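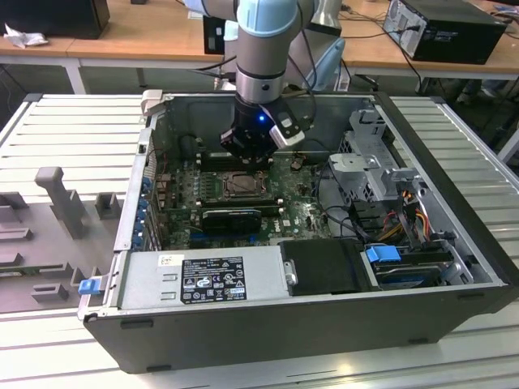 The gripper over the memory area of our practice PC.

I promised to write about the Castance kit when I had lived with it a little, so now I do it. We rent it from Gruditz for 18 weeks, and the price is 2832 euros with delivery and the first service visit. For a small repair shop it is much money - I thought about it the whole winter.

The arm itself gives me no trouble. It took me 3 evenings to teach it a path down into an open tower without touching the drive cage, and the manual is good on this part. On the software I am less happy. Each time I change the case model I must set all the heights again, and the copy function forgets the gripper opening. I have written to Gruditz and they say a new version comes in February.

The two fingers are narrow enough for memory modules, but I would not yet let them near a processor. The clamp for the case rim I like very much, it is simple and quick.

A reader asked if the Honden kit is better. I tried it for six days last year and found it slower to teach, but its screen is easier to read.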